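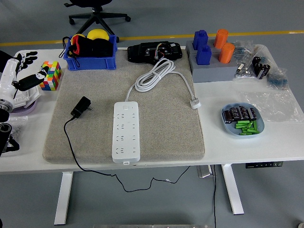 ## Felt mats on a work table: yes or no?

**heo_bench** – Jul 16, 2021
I am so happy with this mat! Big beige felt-like thing, rounded corners, and it covers most of the left and middle of my white table. Screws stay where I drop them and the tabletop isn't getting scratched anymore. The long power strip lives right on it, with the cord coiled up behind. Anybody else using one?

**sidville445**
Love the mat, don't love the strip in the middle of it. That's your best work space! Mine is screwed under the back edge and I got so much room back.

**heo_bench**
I tried that at my old place in Sidville and hated crawling under there every time I swapped an adapter. I like having the switch where I can reach it.

**oltura_fan**
With heo on this one. But please do something about that black adapter cord hanging over the front. I caught one just like it with my knee last October and down went a tray of parts.

**sidville445**
Ha, ok, we agree on the cord at least. Still think felt is wrong for soldering – I scorched a hole in mine the first week. Silicone for hot stuff.

**heo_bench**
Soldering happens at another table, so felt stays :) Cord clips are going on my list though. Great tip!

**oltura_fan**
Harnora has a bag of 600 little clips if you want to go wild. I've used maybe a dozen. And get a second bin like the blue one, they fill up fast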